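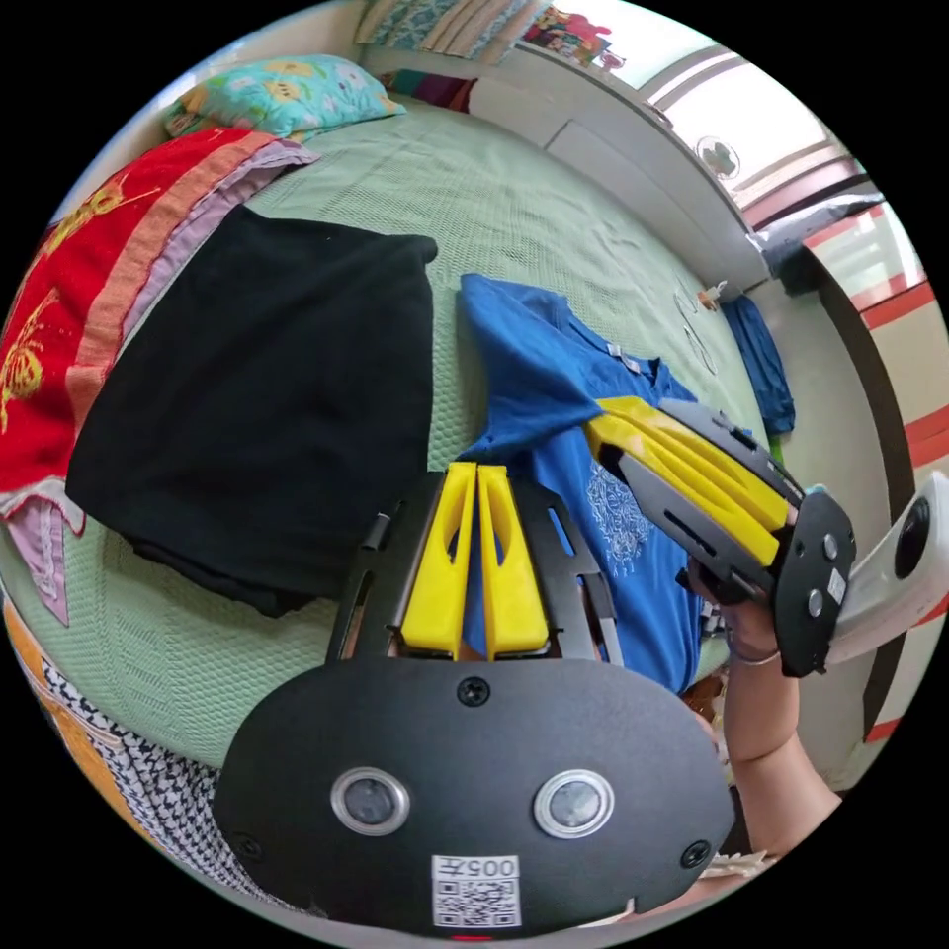 40 | Chapter 2

Bed Coverings: Structure and Care

A bedspread is the outermost layer of a made bed. It protects the blankets from dust and light and is handled more often than any other layer. The light green spread at the head of this chapter has a fine waffle or honeycomb texture. In such fabrics raised ridges enclose small recessed cells, which hold air and add thickness at low weight.

Cellular textures shrink more than flat ones. Measure length and width before the first wash and record both. Smoothing is done by hand from the center toward the sides; heavy pressing flattens the ridges. Section 2.1 covers fiber content, and Section 2.2 covers laundering.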